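Section 4. Working a Shift with the Table Arm

This section is for table attendants at the Tillanlow and Isley sites. Installation and wiring are covered in Section 2. Shift leads should also read Section 6.

What changes for attendants

Before the arm, one person cleared and sorted each table by hand. With the arm running, that person looks after two tables and spends most of the shift on resets, odd items and the log. Pay grades and break times are the same as before. Questions about duties go to Thomas Gentile at the Pagano office, not to the Vilurier service line.

4.1 Starting the shift

1. Read the last page of the log. Look for code 84 (grip lost) or code 153 (cable check due).
2. If code 153 is open, do not start. Call the shift lead.
3. Check that the cables near the gripper can move through the full reach of the wrist without catching.
4. Stand behind the floor line and press START.
5. Wait for the home move to finish before putting anything on the table.

CAUTION: Keep hands, sleeves and lanyards off the table while the arm is moving. Press PAUSE first, even to pick up one cup.

4.2 During the shift

1. Load the table from the side away from the arm.
2. Spread the items out. Stacked cups and plates must be separated by hand.
3. If the arm skips an item twice, press PAUSE, take the item off and sort it yourself.
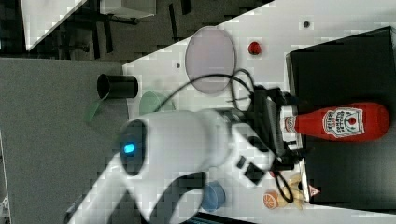 4. Write each skipped item in the log with the time. One word is enough — "bottle" or "plate" will do.
5. Press RESUME from behind the floor line.

NOTE: The arm has no set rate to meet, and neither do you. Form 161, which recorded hand-sorting speed, is no longer used. Recycle any blank copies.

4.3 Handing over

1. Press PARK and wait for the arm to stop.
2. Clear the table and pick up anything on the floor around it.
3. Tell the next attendant about open codes in person. If they are late, leave a note on the log and call extension 281.
4. Sign out. Unsigned shifts go back to the shift lead for correction.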